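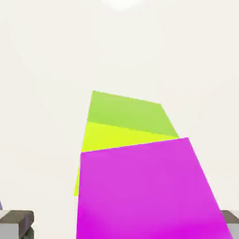

**FOR IMMEDIATE RELEASE**

**Odport Coach & Shuttle Adds a Late-Night Airport Run and Brings Back Group Charters**

ODPORT — Hello from the front office! I'm the owner of Odport Coach & Shuttle, I'm writing this one myself, and I have some news I've been sitting on since spring. Starting in August we're running a late-night shuttle between downtown Odport and the Cluton airport, and we're taking bookings again for group charters, which a lot of you have been asking me for ever since we put them on hold.

Let me start with the shuttle. If you've ever landed at Cluton on the last flight of the evening, you know how it goes. The regular bus has quit for the night, the cab line is long, and you end up calling your brother-in-law and waking up his whole house. I've made that call myself (sorry again). The new run leaves the airport at 11:30 p.m. and again at 12:45 a.m., and it stops at the Odport train station, the Clitier Hotel on the waterfront, and the park-and-ride lot off Schmieder Road. If your flight is late, call the dispatch desk before you board and we'll move you to the second van at no charge. If you miss both, we'll refund the ticket, and the dispatcher will help you find another ride.

The other direction runs early. The first van leaves the park-and-ride at 3:50 a.m., which I know sounds awful, but it gets you to the terminal in good time for the first departures. The train station pickup is ten minutes after that and the hotel is last. Please be at the curb when the van gets there! Our drivers will wait five minutes and then they really do have to go, out of fairness to everybody already in a seat and watching the clock.

A one-way seat is $50, and a round trip booked together is $80. Kids under two ride free on a lap or in a car seat you bring along, and we have a few boosters on hand if you ask for one when you book. Each rider gets 2 checked-size bags plus whatever you can keep on your knees. Golf clubs, strollers and folding wheelchairs go in the back without any extra fee. Skis too, though I'd like a heads-up on those so we can send the longer van.

Now the charters. I grew up riding in the front seat of my dad's old coach on wedding Saturdays, so this is the part of the business I'm fondest of, and I hated having to stop it. We were short on drivers and I wasn't willing to book a bride's big day and then scramble. We've hired since then, everyone has been through our training and out on the roads with one of the senior drivers, and I feel good about opening the calendar again. Weddings, proms, reunions, church trips, winery days, away games, the retirement party where no one should be driving home: we'd love to take you.

You can book anything from a town car for a couple up to a pair of full-size coaches that will move a party of 100 in one go. For weddings we usually suggest one of the mid-size buses running a loop between the hotel and the reception, so your guests can leave when they're ready and grandma doesn't have to stay for the last song unless she wants to (mine always wanted to). There's a four-hour minimum on charters, and the clock starts when you get on board, so you aren't paying for our drive over from the garage. Gratuity is up to you. We don't add it to the bill.

A word on proms, because the parents always call me about it. We need a signed permission form from a parent or guardian for every rider under 18, and the driver checks names at the first pickup. No alcohol on board, and if the driver finds any, the trip ends and we phone home. I've had exactly the conversation you're imagining, more than once, and I'd still much rather have it than the other kind. Apart from that, play your music as loud as you like.

I also want to mention our new booking page. The old one was slow and it used to lose your pickup address if you hit the back button, and I heard about it from plenty of you. On the new one you put in your date, your flight number if you have one, and how many people are coming, and it gives you the full price with tolls and the airport fee already in there. You'll get a text the night before with the van number and the driver's first name. If you'd rather talk to a person, the dispatch desk still picks up the phone at any hour, and that isn't changing as long as I own the place.

To celebrate, everyone who books a charter before the end of August gets an extra hour added to the trip for free. Just ask for the welcome-back hour when you call or type it in the notes box online. It's good for any date in the coming year, and you can move that date once without losing it. It can't be combined with our school rate, which is already as low as I can make it.

Hotels and event halls in Odport and Cluton that would like shuttle schedules for the front desk can stop by and pick up a stack, or we'll drop them off on one of our runs. The Clitier already has theirs.

**About Odport Coach & Shuttle**

We're a family-owned ground transportation company serving Odport, Cluton and the towns along Schmieder Road with airport shuttles, town cars, limousines and charter coaches. All of our drivers are licensed for the vehicle they drive, and our garage is on site, so our own mechanics look after everything we put on the road.

**Bookings and press questions:** Call or visit the dispatch desk at the Odport garage, day or night, or use the contact form on our website. For press questions, ask for the owner and they'll come find me.

###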